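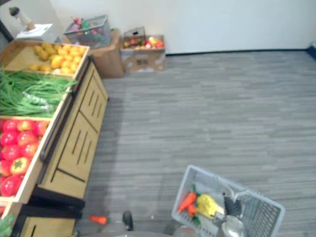
Basket held in the gripper beside the produce stand, with carrots inside.

Usetti shopping assistant service - progress report to the programme office, October
Prepared by the retail trials team, Viltcombe

1. Purpose of this report

This report covers the second period of our review of the Usetti service. As agreed in the grant plan, we look at the service in the same way as a small grocery shop would look at it before signing a contract: what is delivered, how much work it gives to the staff, and which tasks the robot can do at an acceptable level. The price comparison is not included here. It will come with the final report, after we have received the corrected offer from the supplier.

2. What the service includes

The Usetti package has three parts. The first is the two-armed robot with a gripper on each arm. The second is the task software, called Urio, where the staff write a shopping list and the robot receives it as a sequence of picks. The third is remote support, which is open on working days until six in the evening. The stands, the baskets and the practice produce are not part of the package and we bought them separately from Cilmont. The grant covers this cost under equipment.

In the first period we reported that the installation guide was difficult to follow. The supplier has now sent a new version of 44 pages. It is better organised, but the chapter about gripper calibration still refers to a menu that does not exist in our version of Urio. We have asked for a correction and we wait for the answer.

3. The test area

We set up the produce area along one wall of the carpeted room at Viltcombe. All produce is artificial, so that the weight and the shape stay the same from one week to the next. The low table is the starting place for the basket, and the robot begins its round from there. We decided to keep the carpet, although the supplier recommends a hard floor, for the reason that two of the shops who are interested in the service have carpet tiles in their front area.
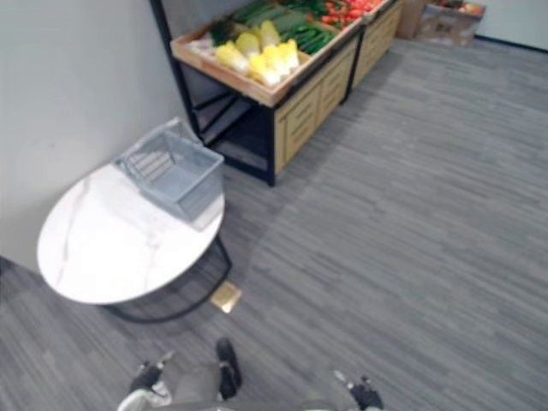
Test area with the empty basket on the side table and the produce stands behind it.

The position of the table was changed one time during this period. Before the change the basket was too far from the stands and the robot used a lot of time for turning. With the present layout the distance is shorter and we did not see any negative effect on the picking.

4. Work done in this period

The plan asked for 600 picks over the whole project. In this period we completed 200 of them, all with the standard basket. Each pick is recorded in Urio with its start time, its end time and the result, and one member of our team writes a second record by hand. The two records agree in most cases. Where they do not agree, it is normally Urio which has marked a pick as complete when the item was on the floor - we consider this a serious point for a paid service, and the supplier has accepted it as a fault.

Carrots and peppers are handled well when they lie at the top of the pile. Tomatoes are slower. The green beans are still the most difficult item, as they hang together and the robot often lifts more than one strand. We propose to leave the beans in the test, because customers will certainly ask for products of this type.

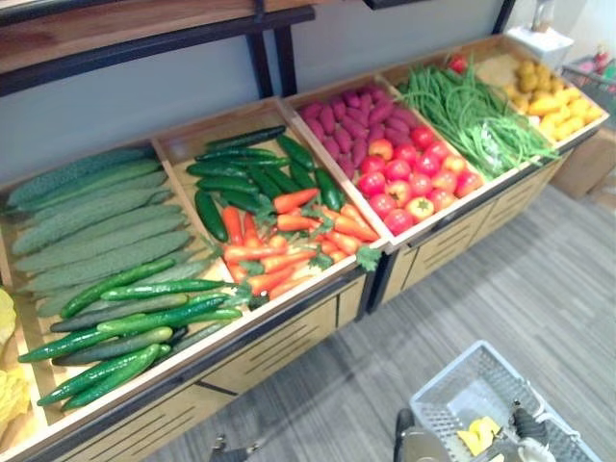

The basket in front of the long rack. Gourds, cucumbers, carrots, tomatoes and beans are among the products on display.

The basket itself has needed more attention than we expected. The handle gives a good grip, but it must stand upright before the robot can take it. When it is folded down, a person has to lift it first. We have described this to the supplier and asked if the software can be changed, or if another basket should be recommended to the shops.

5. Support from the supplier

We opened several requests during the period. The answers are polite and normally come on the same day, but they are often general and we have to write again with the same question. One remote session was held on a Thursday and solved the problem with the left arm stopping after a restart.

6. Budget and next steps

Spending is inside the plan. We ask for permission to move a small amount from travel to equipment, to buy 2 spare baskets and a second set of gripper fingers. In the next period we will continue with the remaining picks, repeat the tomato test with the new speed setting, and invite staff from the interested shops to write their own lists in Urio. We would also be glad to receive the decision about the travel budget before the next order to Cilmont is sent.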